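Kendirmont Residences
Household Waste and Floor Area Checklist
Unit 158, kitchen side room
Date of check: 2/28/21
Form: Talik W-12
Type of check: routine, with comments

Marks used: OK, FIX (needs work before the next check), NOTE (no action now, look again), N/A.

Section 1. Food waste

1.1 Food scraps kept apart from dry trash
OK

1.2 Raw peelings and trimmings taken out daily in warm weather
N/A this time of year. Goes back on the list in July.

1.3 No liquids poured into bags
OK. Resident was told again to drain soup and cooking water into the sink first.

1.4 Usable food not thrown out by mistake
NOTE. Check the container before tying anything up. Greens, onions and herbs get set down in whatever is handy, and a dark container next to a dark bag is easy to mix up. 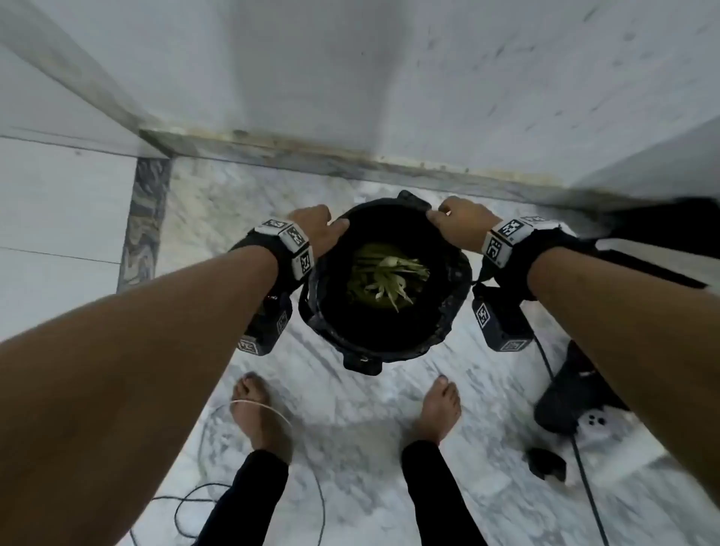
Item 1.4. Green leafy vegetables with pale stems, in the black container.

Comment: Greens meant for cooking should go straight to the sink or the refrigerator. If the black container is going to be used for vegetables, keep it for vegetables and don't put a trash bag in it later. A strip of tape on the outside with the word FOOD is enough. Same comment was made at the last check and no label has been put on.

Section 2. Buckets and liners

2.1 Bucket whole, no splits in the rim or wall
OK. Clear plastic. Run a hand around the rim once a month anyway, clear plastic goes brittle and the crack can be hard to see.

2.2 Bucket stands flat on the floor and does not rock
OK

2.3 Liner is the right size for the bucket
OK. Liner should fold over the rim by a hand's width. Too short and it slides down under the first heavy load, and then someone has to reach in for it.

2.4 Drawstring liners closed with both strings pulled evenly
OK. Pull the strings out to the sides first, then up. If one string is pulled hard and the other is left slack, the mouth of the bag stays open on the slack side and the plastic may tear at the hem. 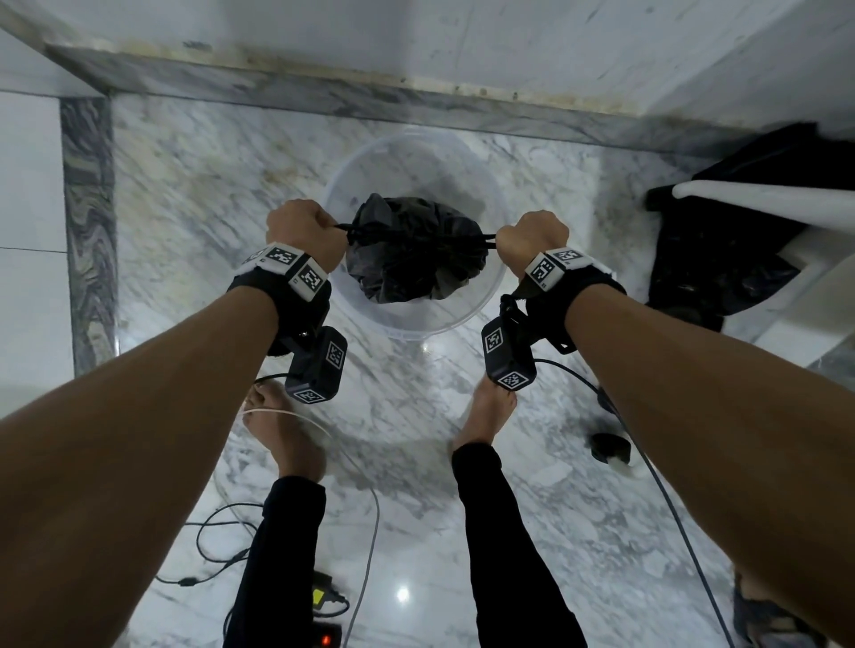
Leave the bag in the bucket until the neck is fully closed. The bucket holds the sides in and catches drips if the bottom has a hole. Only lift when the closed neck can be held in one hand.

2.5 Bags not overfilled
OK. Stop at three quarters. The house rule posted by the Kendirmont office says the same thing.

2.6 Spare liners on hand
FIX. Down to 2 liners on the roll. The building store carries the Tritix roll and the Matić roll. Either one fits. The Matić has strings, the Tritix has handles, so don't mix them in the same box or people will grab the wrong one.

Section 3. Tying and lifting

3.1 Neck gathered and twisted before the knot
OK. Push the air out first with a flat hand on the outside of the bag. Do not press down on the contents. If there is broken glass in there it will come through.

3.2 Knot is tight and sits close to the contents
OK. A knot tied high leaves a loose pocket of plastic, and the load shifts when the bag is carried. Tie low and pull on the ends.

3.3 Broken glass and blades wrapped in newspaper and boxed
N/A, none today.

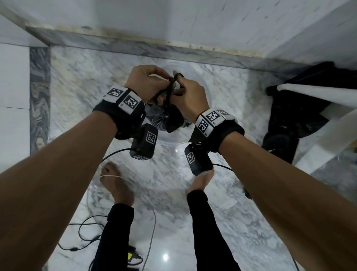
Section 4. Bags with handles

4.1 Handles whole, not stretched thin
OK

4.2 Handles crossed or twisted before tying
OK. Works best with the bag partly resting in the basin, so the weight is off the handles. Hold one in each hand, pull apart, twist, then knot. Grocery bags are fine for this as long as they have no holes in the bottom. Hold them up to a light or blow into them.
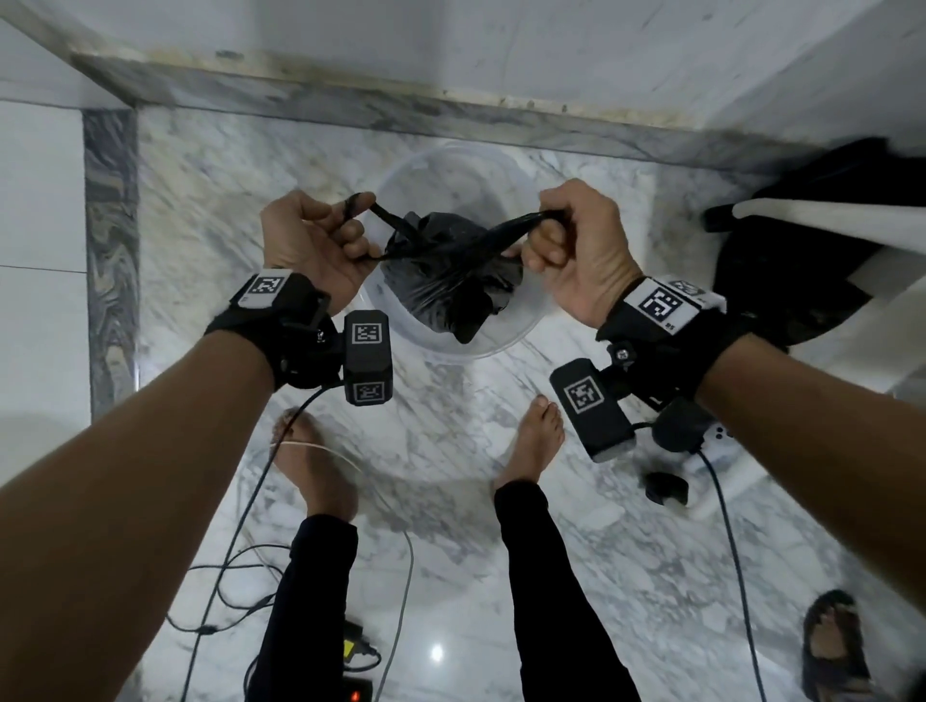 For heavy or leaking bags use a second bag on the outside and tie each one on its own. Tying both necks together in one knot saves a minute but the inner bag can't be checked afterward.

4.3 Handle bags stored folded, away from the stove
FIX. Currently stuffed in the drawer beside the burners. Move to the lower shelf.

Section 5. Floor, walls and ledge

5.1 Marble floor sound, no loose or lifted slabs
OK. Gray veins in the stone should not be written up as cracks. This was done by mistake on an earlier form.

5.2 Raised marble ledge clean
FIX. Yellowish-brown marks on the top surface. Cause not known. Try warm water and a mild dish soap first. No vinegar, no lemon cleaner and no bleach on marble. If the marks stay, report to the office and they will send someone with a stone poultice.

5.3 Walls clean
NOTE. Faint gray smudges and streaks on the white paint above the skirting. Wipe with a damp cloth. Repaint only if they don't come off.

5.4 Wall tiles and corner joint
OK

Section 6. Taking the trash out

6.1 Bags carried in the hand and not dragged
OK by resident's account. Not watched.

6.2 Chute door closed after use
OK

6.3 Bucket rinsed and dried before the new liner goes in
NOTE. Resident rinses weekly. Every second bag would be better when there are vegetable trimmings.

Open items to carry to the next form: 1.4 label, 2.6 liners, 4.3 bag storage, 5.2 ledge, 5.3 wall smudges, 6.3 rinsing.

Copy left in unit. Copy to office binder, shelf marked 2000 and up.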